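Plila Founder Circle: Frequently Asked Questions

What is the Founder Circle?
The Founder Circle is a peer group for people who own and run a small business. Members meet in groups to talk through hiring, pricing, cash flow and whatever else is on the table that month. Plila runs the groups and provides a trained host for each one.

Who can apply?
You can apply if you own at least part of the business and work in it full time. The business must have been selling for 2 years or more. If yours is newer, look at the Fismont Starter Program, which has no minimum.

Do I have to be in a certain industry?
No. We place members with people from other lines of work, so direct competitors are never in the same group. Tell us on the application if there is a company you can't share a room with.

How often do groups meet?
Twice a month, for two hours each time. Most groups meet in the morning. There are a few evening groups for owners who can't leave the shop during the day. 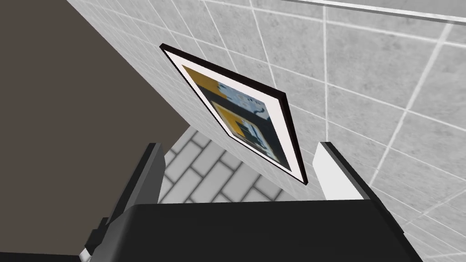 What happens if I miss a meeting?
Let your host know before it starts. Meetings are not recorded, and there are no make-up sessions. If you miss several in a row, the host will call you to ask whether the schedule still works.

How much does it cost?
Membership is $439 per quarter, billed at the start of the quarter. The price covers all meetings, the member directory and the online workshops. Travel and meals are not included.

Can my business partner join too?
Yes, but each partner needs a separate membership. We put partners in different groups unless both ask to be together.

Is what I say kept private?
Every member signs a confidentiality agreement before the first meeting. Hosts sign the same one. We do not pass your numbers to lenders, investors or sponsors. 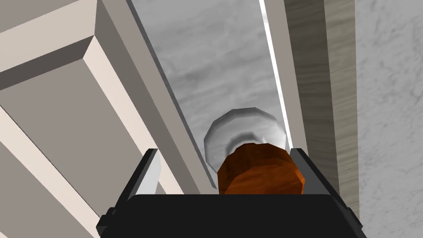
Can I switch groups?
You can ask to switch once your first quarter is over. Send a note through the Help form and name the times that suit you. Moves depend on open seats.

What is the Lambrakis Track?
It is a set of groups for owners who plan to sell the business or hand it over to family. The fee is the same. Applications open in March.

How do I log in to the directory?
The directory is on Zelter. You will get an invitation by email after your first payment goes through. Check your spam folder before writing to us.

How do I cancel?
Cancel from the Billing page at any time before the next quarter starts. You keep your seat until the end of the quarter you have paid for. We do not refund part of a quarter.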